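Robot Cell Technician (Two-Arm Bench Cells)
Munitz — Jandach site
Full time, day shift
Posted May 2022

Munitz runs bench cells where two robot arms work over a shared tabletop. We need a technician to look after one of them, the Kerekes cell, and keep it ready to work. The person who had the job has moved to our Peslow site, and the cell has been kept going since March by whoever was free. We want one person in charge of it again.

What the cell is

The cell is a pair of arms, one on each side of a white table, each with a gripper. A camera looks down at the table from head height. Most of the work is sorting and placing small wooden cubes on a sheet of brown paper. The arms themselves are reliable. Most of the lost time comes from cables, grippers, lighting and the paper.

What you will do

Start the cell each morning and run the short check: home both arms, open and close both grippers, compare the camera picture with the saved reference.

Change the paper sheet when it is marked or curling. It has to lie flat and go back to the same marks on the table.

Clean the gripper fingers and change the pads. We change pads every 2,000 grips, or sooner if a cube slips twice in a row. The counter is in the control software and you will reset it yourself.

Dress the cables. The gripper cable needs enough slack for the wrist to turn all the way and no more than that. You will re-tie it after any change to the arm program, then run the arm slowly through its full reach with a hand on the stop button.

Redo the camera calibration after the table, the camera or an arm base has been moved. It takes most of a morning the first few times.

Keep the log. Every stop gets a line, including the ones you fixed in ten seconds. The log is on paper and gets typed up at the end of the week.

Replace gripper motors and wrist connectors. Anything further inside the arm goes back to the supplier, and you pack it and do the paperwork.

What you need

At least 2 years of hands-on work with machines. It can be robots, packaging lines, printers, lab equipment or something else with motors and sensors in it.

You can read a wiring diagram, crimp a connector and use a multimeter without help.

You are comfortable typing commands from a written procedure. You do not have to write programs, though we will teach you some if you want to learn.

You can stand for long stretches and lift 52 pounds.

No degree is required. A forklift license is not needed for this job — an old version of this ad said it was.

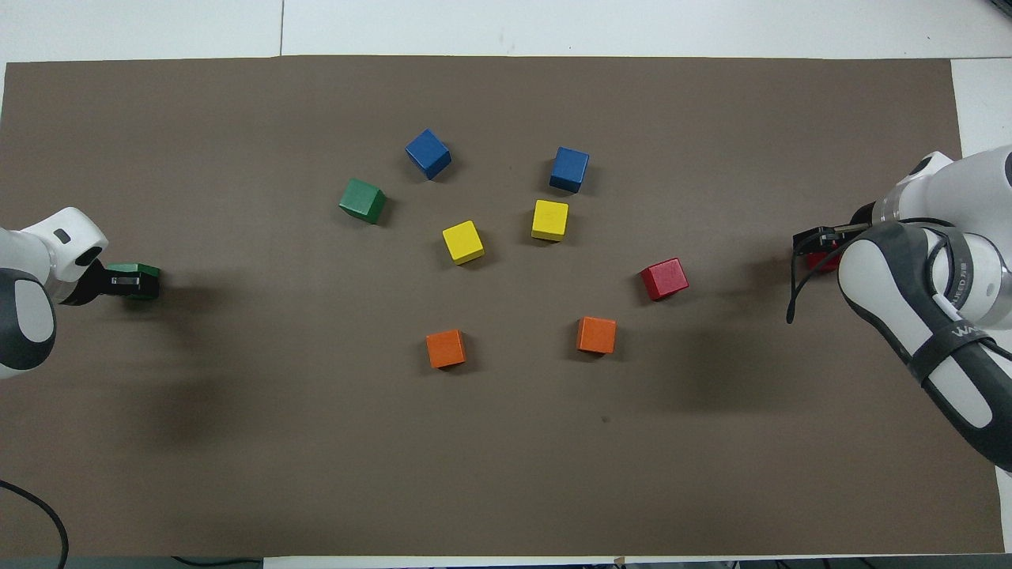
Do I need to have worked with two-arm cells before?
Most people who apply have not. You will spend the first weeks alongside a technician from Peslow, and you will not work on the arms alone until you have passed the lockout test.

Pay and hours

Pay is hourly and depends on experience. We will tell you the rate for your level before the interview. There is a signing bonus of $2,000, paid with your first full check. Overtime is rare and always agreed ahead of time. You will share the on-call phone with the other cell technicians — calls at night are mostly about a cell that will not restart, and many can be handled from home.

Work boots and safety glasses are paid for. Hand tools are supplied, but you may bring your own.

How to apply

Send a resume and a short note to the Munitz hiring office at Jandach. In the note, tell us about a machine you kept running and one fault on it that took you a long time to find. A page is plenty. Interviews are on site and include an hour at a bench with a gripper to take apart and put back together. Parking is at the rear gate, and you will need a photo ID to get in.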